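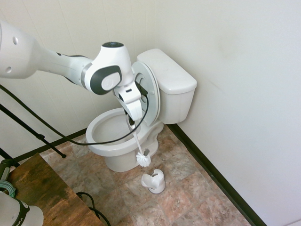 Brush in the gripper, holder on the floor.

Restroom rounds with the arm, Fillholm site

1. Raise the seat and lid before you start the brush program.
2. Stay outside the door while the arm moves. Rosaire Lemieux keeps the stop key until 4.
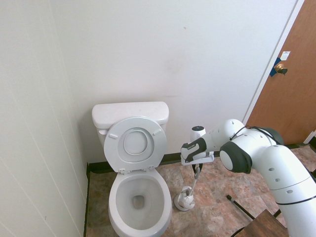
3. Log the round. Cleaners still do sinks and floors, and the 17 minutes saved go to restocking.
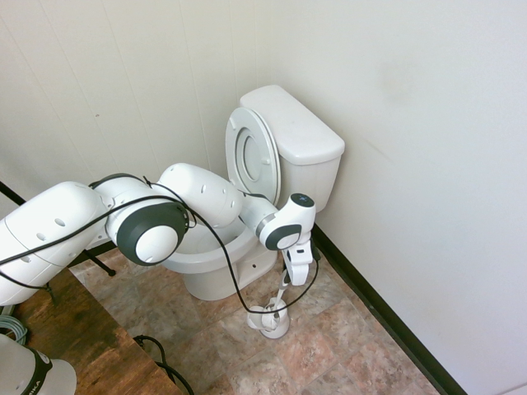 Who do I call after a fault?
Call the Indbridge desk, extension 92.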